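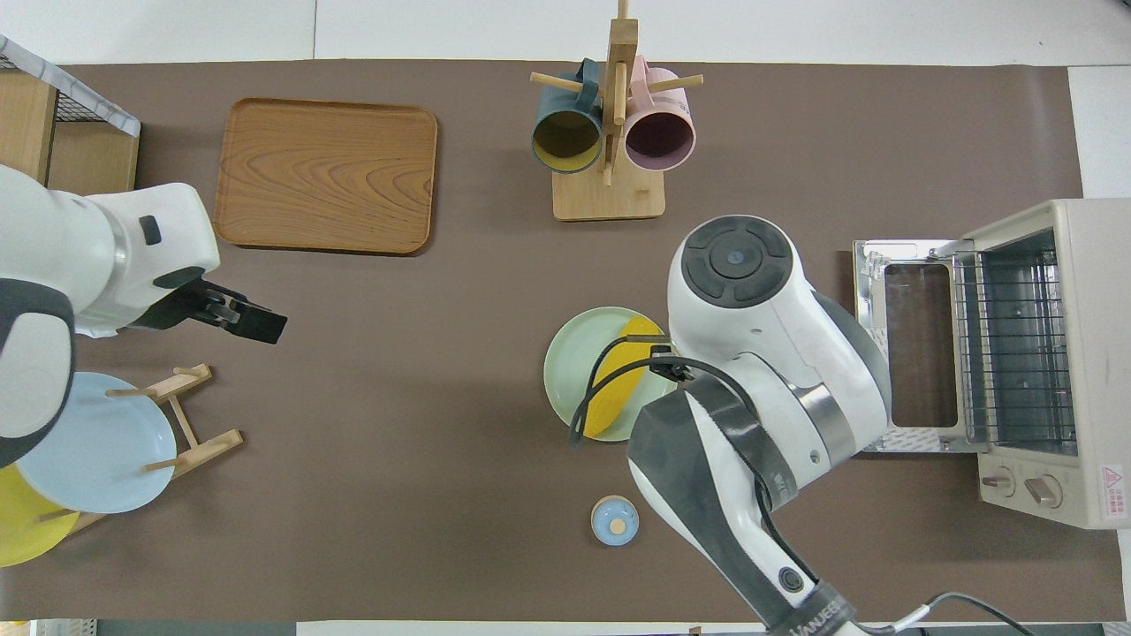
Cold-soaking vs. stove for a shoulder-season overnight with a fire restriction?

Asked in: Trip Planning > Food and Water
Tags: stove, fuel, canister, cold weather, fire restrictions

I am planning a two-night loop on the Stitmont Ridge trail in November. The trailhead notice says no campfires at any of the backcountry sites, and wood stoves and alcohol stoves are included in the restriction. Canister stoves with a shutoff valve are allowed.

Overnight lows are forecast a few degrees below freezing at the upper camp. I own one partly used canister, standard isobutane/propane mix, which weighs 147 grams on my kitchen scale with the plastic cap off. I don't know the empty weight. The stove is a Likix upright with no pressure regulator.

Questions:

1. Is the remaining fuel enough for one person, two dinners and two breakfasts, boiling water only?
2. Will an unregulated upright stove work at those temperatures, or should I skip it and cold-soak everything?
3. Does the restriction normally cover the day-use shelter at the lower lake? The notice does not mention it.

Water at the upper camp is from a creek. I filter, so no boiling for treatment.

3 answers

Answer 1 (accepted)

Taking these in order.

Fuel. The empty weight should be printed on the canister, usually in small type near the net weight. If it isn't, weigh an empty of the same brand and size. My small ones come in at 93 grams empty, but this differs between makers, so don't use my number without checking. If yours happened to match, you would have 54 grams left. I burn 8 to 10 grams to boil half a liter in calm air with a lid on, starting with creek water at that time of year. Four meals at half a liter each is 32 to 40 grams. Add two hot drinks and you are at the limit with no reserve. In wind, assume you will run out. I would carry a second, full canister and use the partial one first.

Temperature. The mix matters more than the stove. Isobutane stops vaporizing at a little under 12 degrees F at sea level. Regular butane stops just below freezing, and some cheap canisters are mostly regular butane. Read the label. As you burn, the propane goes off faster than the rest, so a partly used canister performs worse in the cold than a new one. The canister also chills itself while running. Keep it in your sleeping bag overnight and stand it in a shallow dish of lukewarm water while cooking. Never use hot water, and don't wrap a windscreen all the way around an upright stove. The canister overheats and you will not get a warning.

A regulator helps keep the output steady as pressure falls. It doesn't add pressure that isn't there, so the missing regulator is a small issue on this trip.

Shelter. Call the ranger station. Restrictions are usually drawn by zone, and the lower lake may be in a different one.

Answer 2

I've done that loop a few times in the fall and I cold-soak on all of it. Instant beans, couscous, and ramen all work. It is not great but it is food. Couscous needs 60 minutes in cold water, longer if the water is near freezing. Put the jar inside your jacket for the last mile.

Can't help with the canister math. I sold my stove. 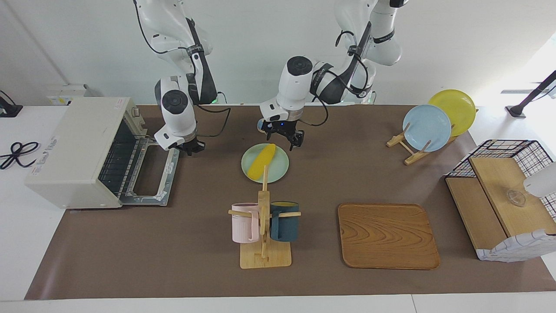

Answer 3

Adding the part the other answers leave out, which is preparing the food so it needs less fuel in the first place. Dehydrate at home and cut everything small. Rice that has been cooked and dried rehydrates with one boil and a 15-minute soak in an insulated pouch, while raw rice has to simmer and will use up a partial canister on its own. If you don't own a dehydrator, a toaster oven like the cream-colored one with its door down will dry a thin layer of cooked rice or vegetables, provided its lowest setting is low enough. Many don't go below 200 F. In that case prop the door open slightly, stay in the room, and check the temperature with a separate thermometer. Use the wire rack with parchment over it, and stir every half hour. I would not dry meat this way.

For the November trip I would pack:

Dinner 1: dried rice, dried black beans, a packet of olive oil
Dinner 2: couscous, dried vegetables, hard cheese
Breakfasts: quick oats, milk powder, no boil needed if you run short

This gives you a menu where one dinner and both breakfasts can be made cold. The fuel question is then less critical. You still want at least one hot meal at the upper camp.

On the first answer: agreed on all of it except the dish of water. At camp I use the lid of my Stallatix pot, and it is too shallow to do much. A cut-down plastic food tub works better and weighs 2 ounces less.

Comments on Answer 3

Pui-shan Fu: Does the dried rice keep? I have a bag from August.

Reply: Plain rice, fully dry and sealed, yes. If it bends or clumps it was not dry enough and I would throw it out. Anything with oil in it goes rancid sooner, so add the oil on the trail.

Pui-shan Fu: Thanks. It clumps.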